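Sweeping Tile Floors Without Chasing Dust All Over the House

I swept glossy tile wrong for years, so I'm thrilled to share what finally works in our kitchen at Ernside! Shiny floors are wonderful to sweep once you get the hang of it (and they show off every crumb, so you always know how you're doing).

Start in the corners and pull toward the middle of the room. Use short strokes and keep the bristles on the floor - a big flick at the end only sends the fine stuff into the air, and you'll find it on the baseboards by Monday. Grout lines like to hang on to grit, so go along them first, then across.

Stop and make a pile every 3 tiles or so. Small piles are so much easier to keep together than one giant one, especially if the back door is open! 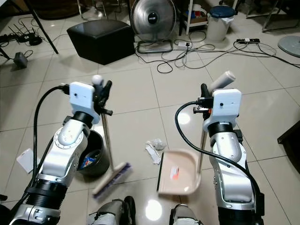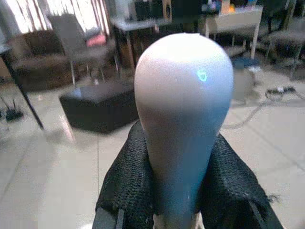
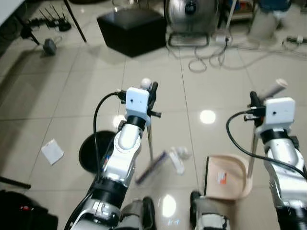 Glossy tile and a purple-bristled broom, first and last pictures.

For that last stubborn line of dust, back the dustpan up an inch at a time and sweep again at each stop. Two or three passes usually get it. If a faint line is still there, a damp paper towel picks it up in one swipe, and I love how satisfying that is.

Don't forget the broom itself! Comb the fuzz out of the bristles with an old hair comb, then swish them in a bucket of warm water with 2 drops of dish soap. Rinse well, shake it hard outdoors and hang it up with the bristles off the floor until it's dry. Brooms left standing on their bristles get a permanent bend, and then they miss the edges.

Next month I'm tackling soap film on shower tile - bring your vinegar questions!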